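The second arm is now on the bench, and this time I mounted it properly — four days of evenings, most of them spent on cables. I promised Barry Ackroyd I would write down what I changed before I forget it, so this post is mainly for him, and for anybody else who is building an arm on a small budget.

The first arm, which we called Kukham after the street where I found its motors, had a weak shoulder. When it was stretched out it went down slowly under its own weight, and I tried to correct this in software for most of December. It was a mistake. Hedvig Tveit looked at it for one minute and told me to put in a stronger motor and a shorter upper link. I did both. The new upper link is 20 mm shorter and the arm keeps its height when I let go of the controls.

The second arm is called Iltier. The name was Natalina's choice and I still don't know where it comes from.

## What I changed

The wrist was the hardest part. On Kukham the camera sat on a printed bracket with 2 screws, and each time the arm touched the table the bracket turned a little. After that all my calibration was wrong and I had to begin again. The new bracket goes around the whole wrist and closes with a clamp. I printed it at 50 percent infill, slowly, with the layers running across the load. It is heavier than I would like.

For the fingers I kept the same shape, long with an angled tip, and I put new textured pads on the inside. I cut the old ones from a bicycle tube, and they became smooth very quickly. Glass was the worst. The fingers closed, the motor current went up, and the glass just turned and slid out.

The cable for the camera now goes inside the forearm. If you do this, leave more cable at the elbow than you think is reasonable. I did not, and I had to open everything again on Sunday, with my daughter holding the torch and asking when dinner was.

## Tuning

I don't use anything clever for the grip. The motor closes until the current reaches a limit, then it holds. The limit is one number in a text file, and I change it by hand for each kind of thing. Clementina Vieira wants me to let the program learn it, and she is probably right, but I like to see the number and know why it is there.

What gives me more trouble is objects standing very close together. The finger needs a space to go in, and if there is no space it pushes. A bottle beside a basket is a good test for this: on one side the finger has open table, on the other side it has the weave, where a tip can catch.

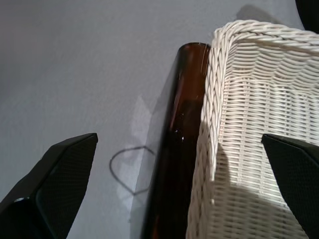 **Grønli Makers' Club — Robotics Bench**

With the fingers wide open I can get one on each side of the bottle, but the bottle touches the basket, so the approach angle matters a lot. My plan is to come in from the open side first, move the bottle a little away from the weave, and close only after that. It means one more movement in the program and a slower cycle. I can live with slow.

Brown glass is also not easy for the camera. It has bright spots and streaks on it, and next to it there is a pale patch of light on the grey surface which my edge detection likes very much. The line of the heart drawn there gives it one more edge to think about. I will try a higher threshold first, and if this is not enough I will try a softer lamp.

Still to do:

- print a lighter version of the wrist clamp
- write the "move away first" step and test it with the bottle
- put the current limits into one file for both arms
- return the good crimping tool to Tormod

Barry, the drawings for the bracket are in the Nerncombe folder, the same place as before. The file with "final" in the name is the old one. Please take the other.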